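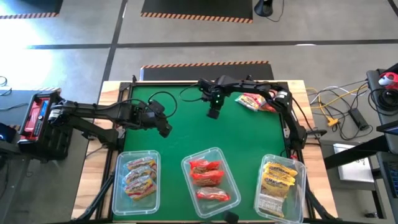 Setting up your Tuvolar five-a-side goal

4. Once both posts are standing, slide the crossbar in until you hear it click at each end. It can be a bit stiff the first time, so a gentle wiggle is fine – please don't reach for the hammer!

5. Starting at the top left corner, clip the net on all the way round. There are 30 clips in the bag, and you may well have a few left over, which is nothing to fret about.

6. Push the four ground pegs in at a slant, leaning away from the goal mouth, and give each one a good tug.

Note: on hard or indoor pitches, swap the pegs for the Skarnon sandbags (sold separately) and lay two across the back bar.

Caution: never let children swing on the crossbar, however nicely they ask, and take the goal down in high winds.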